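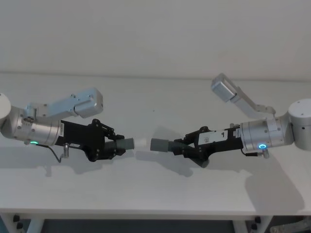 Según Thammasiri, una pinza paralela no se juzga por la fuerza de cierre – se juzga por lo que ocurre cuando dos piezas deben encontrarse en el aire, sin apoyo alguno. Esa observación, recibida tras la primera ronda de ensayos, llevó al laboratorio Edell a ampliar el programa comparativo Gutano con un apartado específico de trabajo a dos brazos.

Los ensayos enfrentan dos controladores con una misma pareja de brazos y pinzas negras de idéntico diseño. Cada brazo sostiene una pieza cilíndrica gris con tramo acanalado; la del brazo izquierdo termina en un casquillo blanco corto. La maniobra consiste en alinear ambas piezas y acoplarlas por encima de la mesa.

Se han registrado 932 intentos con el controlador Gerkadus y otros tantos con el de referencia, en series de 200 como máximo. Entre serie y serie se repite la calibración de las muñecas y se revisa el par de apriete de los dedos. El criterio de aceptación admite una desviación lateral de 3 milímetros antes de iniciar el avance final.

Los resultados completos se publicarán en octubre, junto con las tablas de desviación por eje y la configuración empleada en cada controlador.

Galería actualizada el lunes, 9 de febrero de 2026.

Este sitio utiliza cookies propias y de terceros con fines estadísticos. Aceptar Rechazar Configurar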